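Home | Marques | Models | Engines | Random article

Vorkero Trokis

Last revised in September by Si-woo Yeom

The Vorkero Trokis is a two-seat sports coupe built in small numbers by the Korean maker Vorkero. It was sold as the lightest car in its class, a claim that rests on a single weighing arranged by the company. The car has a mid-mounted turbocharged petrol engine, rear-wheel drive and a six-speed manual gearbox. Its following is larger than its sales would suggest, and much of what is repeated about it comes from early brochures.

Development

Work began under the project name Seol, with Kyung-hwa Cho as chief engineer. Company literature describes a clean-sheet design. Cho later said that the front suspension and steering rack were adapted from an earlier saloon, and surviving parts lists bear her out. The often repeated story that the body shape was settled in one evening has no source earlier than the launch brochure.

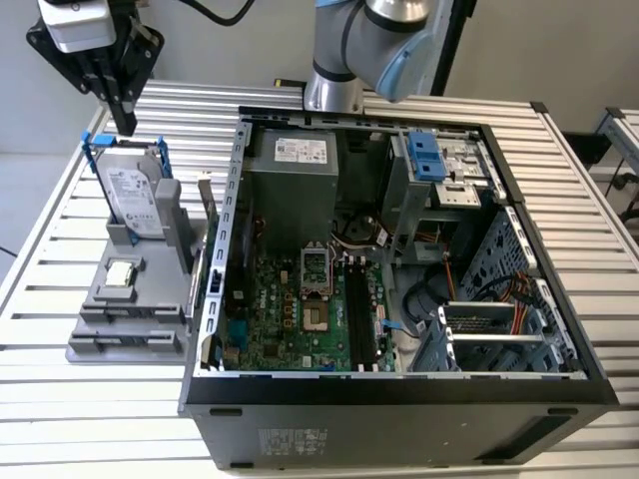
Testing is also poorly recorded. Vorkero spoke of "years of proving on mountain roads", but the only log made public covers 19 days, several of them lost to a faulty clutch. The brakes were changed after this period, and the company has never said why.

Engine and performance

The 2.0-litre engine was supplied by Otex and tuned by Vorkero. Early brochures gave no power figure at all, only a top speed, which later brochures left out. Owners who have had their cars tested tend to report less pull at low revs than the press material promised, though such tests vary a good deal and few were carried out on standard cars.

The quoted kerb weight of 1043 kg was measured without fuel, spare wheel or air conditioning. No independent figure for a fully equipped car has been traced. Comparisons with rivals, most of which are weighed with fluids on board, should be read with this in mind. 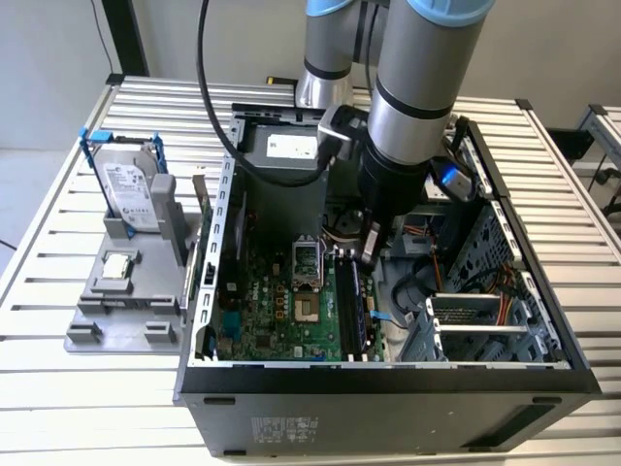
Production

Vorkero announced a run of 2000 cars. The chassis register kept by the owners' club lists 582, and the highest known chassis number is not much above that. The company has described the model as "sold out" ever since, without saying which total it means.

Reception

Reviewers praised the steering and the gearchange. Most disliked the seats, the wind noise and the shallow boot. Some of the warmest notices came from writers who drove the car only at the launch event, on a route chosen by the maker, and later tests on ordinary roads were cooler. Claims that the Trokis will become a valuable classic appear mainly in sellers' adverts.

Filed under: Sports coupes | Mid-engined cars | Articles needing better sources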